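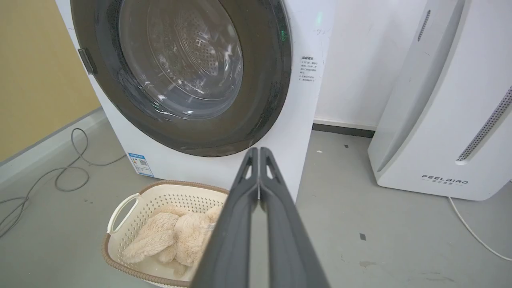
**Prollow Consumer Review / Household Testing Desk / Laundry**

# Call for participants: washing stuffed animals at home

We are looking for 112 households that own a front-loading washing machine and at least two stuffed animals that could use a wash. The trial runs for six weeks, starting in October. You do the washing in your own home, fill in a short form after each load, and mail one toy to us at the end.

Before you sign up, you should know where we stand. We don't believe most of what is said about washing plush toys. Care tags say "surface wash only" on toys that parents have been putting through the machine for years. Detergent makers print teddy bears on the bottle and then say nothing about teddy bears in the directions. Advice columns tell you to use a pillowcase, a mesh bag, vinegar, baking soda, a tennis ball or a night in the freezer, and when we went looking for the testing behind any of this, we mostly found other advice columns. Some of it may be right. We'd like to see it hold up in an ordinary laundry room with an ordinary machine.

Long pile is our main interest. A shaggy, long-eared toy like the beige one in the basket is the kind readers write to us about most. They want to know if it will mat, if the ears will twist, and how long the middle takes to dry. Short-pile bears are welcome too, but we'll cap them once we have enough.

## What you would do

You'll wash each toy three times over the six weeks, using a method we assign. There are four methods:

1. Machine, delicate cycle, toy loose in the drum
2. Machine, delicate cycle, toy in a zipped mesh bag
3. Machine, your regular everyday cycle, toy in a zipped mesh bag
4. Sink or tub by hand, then a spin in the machine

You don't get to pick. If you have strong feelings about any of these and know you'd quietly switch, please don't apply. We had people do this in our towel trial, and it cost us a month of results.

Detergent comes from us in plain bottles. Half of the households will get Fakhoury, a liquid sold for wool and "treasured items," and the other half will get the cheapest unscented liquid we could find in bulk. You won't be told which one you have. Fakhoury costs a good deal more per load and we would like to know what the extra money buys. Our guess is a nicer smell, though we've left the smell question on the form in case we're wrong.

After every wash you'll answer questions on:

- pile: matted, clumped, or much as before
- seams, eyes, noses, and anything glued on
- color on the outside, and any color left on the door seal
- hours until the toy feels dry when you squeeze the belly hard
- smell, dry, at arm's length and up close
- whether the person who sleeps with it will still sleep with it

That last one is a real question. Several children in the pilot turned down a clean toy, and a manufacturer's claim about "like-new softness" isn't worth much to a household where that happens.

## The machine

Front-loaders only, please. Any brand, any age, rental or owned. Yours doesn't need a special program for toys. If it does have one, we want to hear about it, but you'll still be using the cycle on your assignment sheet. We've read the manuals for several of these programs and found very little about what they change.

Machines with panels or labels in a language other than English are fine. Tell us the model on the application and we'll send cycle names that match what's printed on yours, or the closest thing we can work out. Please don't guess from the icons. Our own staff guessed from the icons and ran a hot cotton cycle on a wool-stuffed donkey.

We'll ask you to take one photo of the door glass and one of the drum before the first wash. Streaks and spots on the glass are fine, leave them. No one is grading your laundry room. What we do need is an empty rinse run before the first toy goes in, with no detergent and nothing in the drum. Fabric softener stays out of that machine for the whole trial, other laundry included. This is the rule people complain about.

## The toys

Two per household, and they need to be:

- between 8 and 20 inches long, not counting ears or tail
- fabric outside, any stuffing except beans, lavender, wheat, or anything you're meant to microwave
- without batteries, music boxes, or lights
- still wearing a readable care tag, if at all possible

About that tag. Leave it on. Lots of people cut them off, and we understand, but it's the only thing that lets us compare what the maker says with what the toy does. If yours is gone you can still apply, and we'll put you in the untagged group.

One of your two toys gets mailed to us after the third wash. We cut it open along the back seam to look at the stuffing. It doesn't come back. **Do not send a toy that anybody loves.** We will repeat this in the welcome email and again on the mailing label, and we are saying it here because we've had to make one very unhappy phone call already. Thrift store toys are perfect for this one.

The other toy stays with you and can be as loved as you like, with the understanding that we can't promise it will come through well. Sturnau and Bravurar both make plush sold as "fully machine washable," and both lost some pile in our pilot. Two of the Sturnau toys also lost an eye. If an eye or any other small part comes loose, stop, take the toy away from small children, and call us.

## What you get

- $200 when your last form and your mailed toy have both reached us
- the detergent, the mesh bags if your method uses them, and a prepaid box
- a copy of the results before they're published

There's no partial payment for a partial trial. We know that's strict. We used to pay by the week and the third wash kept going missing, and the third wash is where the interesting damage shows up.

No one involved in this is paying us for a good result. We bought the Fakhoury at retail and the toys in the pilot came off store shelves. If a company contacts you about the trial, forward it to the desk and don't answer it.

## Who we can't take

Anyone who works for a detergent, appliance, or toy company, or lives with someone who does. Households with a top-loader only. Shared laundry rooms, sadly - we tried hard to make this work, but we can't keep your neighbors' softener out of the drum. People with a diagnosed dust allergy should know that the trial includes handling unwashed toys, and we are not testing any of the allergy claims this time around. We have doubts about those as well, but they need a lab.

## How to apply

Write to the laundry desk with the following:

- your machine's make and model, and its age if you know it
- a plain photo of each toy and one of its care tag
- where you'd normally dry a toy (rack, dryer, radiator, back of a chair)
- how you wash stuffed animals now, even if the answer is that you don't
- the number of people in the household, and the ages of any children

Keep it short. Put **Plush 509** in the subject line so it lands in the right folder.

Sayaka Katayama runs the trial and reads every application. Lajos Tóth handles boxes, bottles, and payment, and he's the one to ask about shipping. Neither of them can tell you which detergent you have, so please don't try.

We'll reply to everyone within three weeks of the call closing. If we have too many applicants, places go first to homes with long-pile toys, then to homes with older machines, and the rest are drawn at random. Those who miss out can ask to be kept on the list for the pillow trial, which has the same rules on softener.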